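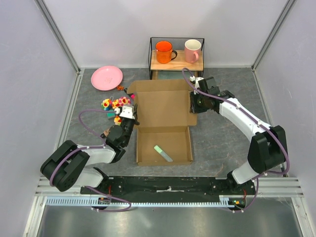
CEDLEY, Oct 28, 2024 – Michalski, the mail-order stationer that has been sending people pens they did not strictly need since before it had a website, will stop stuffing its parcels with air pillows. The change covers every order leaving the Fellholm warehouse.

It follows a survey of customers carried out in September. The company received 1,548 replies, many of them longer than the question. The most common complaint concerned small orders in very large boxes. One customer in Wanden had kept 36 air pillows in a closet and wished to know whether Michalski would like them back. (It would. Please use the returns address.)

"We had been telling ourselves people enjoyed the popping," said Iwona Pawłowska, managing director. "We asked. They enjoyed it once, in childhood, and would now like their closets back."

Orders will ship in one of 8 plain cardboard box sizes, up from three. The smallest fits through a standard mail slot, a feature the company tested on its own front door until the neighbors asked if everything was all right. Where padding is needed, it will be shredded paper, much of it from old Michalski catalogs. Customers may therefore receive part of a 2011 page on blotters.

"Those blotters are sold out," said Halina Bielecka, head of shipping. "I want that in writing before the phones start."

Prices and delivery times stay the same. The Fellholm warehouse still has roughly 2,000 unused air pillows, which local schools and theater groups may collect free on weekday mornings. Bring a large car.

Media contact: Press Office, Michalski, Cedley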